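Stornoria under-sink water filter: review after a winter of use

Reviewed by Amancay Sepúlveda

The Stornoria is a single-cartridge carbon block filter that fits in the cold feed under a kitchen sink and supplies a separate small tap. It is sold to households that want to stop buying bottled water. I fitted one in December in a hard water area and have used it daily for drinking, coffee and cooking.

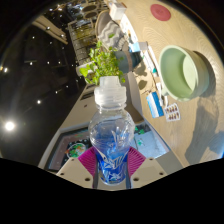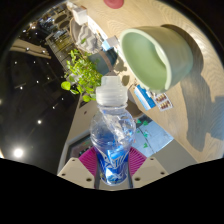
Clear plastic bottle with sport cap and blue label.

In the box
Filter head with wall bracket, one cartridge, a tee with shut-off valve, two lengths of push-fit tube, the tap and a printed sheet. The bracket screws are too short for chipboard cabinet sides with a liner, and I replaced them. No tube cutter is supplied. A square cut matters with push-fit joints, and scissors will not give you one.

Fitting
The tap needs its own hole in the worktop or sink. Mine had a blanked hole already, so the whole job took 65 minutes, including flushing. The tee goes on the cold feed below the existing isolating valve. Leave clear space under the cartridge or you will not be able to drop it out later. The sheet gives this clearance in a drawing but does not mention it in the text, and the drawing is small.

One joint wept on first fill. I pushed the tube fully home, refitted the locking clip and it has been dry since. The sheet asks for a five-minute flush. The water still carried grey carbon fines at that point and ran clear after 7 minutes.

Flow
Filling a one-litre jug takes noticeably longer than from the main tap. With a new cartridge it is acceptable. By the end of the winter the flow had dropped enough that I put pans under the main tap instead. The maker rates the cartridge at 3866 litres, an oddly exact figure, and there is no meter to check it against. A dial on the head can be set to the month of fitting, and that is the only reminder.

Taste
The chlorine taste has gone. I compared filtered water, unfiltered water and shop-bought still water, all from the fridge, in plain glasses. I could pick out the unfiltered every time and could not reliably separate the other two. Graciela Jara, who tastes coffee for a living, could, and preferred the bottled by a small margin. The filter does not soften. The kettle scales up exactly as before, and anyone buying it for limescale should look elsewhere.

Compared with the Konau
The Konau jug, which I used before, gives similar taste at a lower purchase price, takes up fridge space and has to be refilled constantly. Its cartridges are cheaper but last a fraction of the time. The Cabral twin-cartridge unit has better flow and a proper meter, but it will not fit in a cabinet with a waste disposal unit.

Faults
The tap lever is stiff and its finish shows water marks. The cartridge is a proprietary bayonet type, so generic ones do not fit. Jamesberg, the only dealer I found with spares, had cartridges in stock but no replacement clips.

Rating
3.5 out of 5. Half a mark off for the screws and the sheet, one for the falling flow.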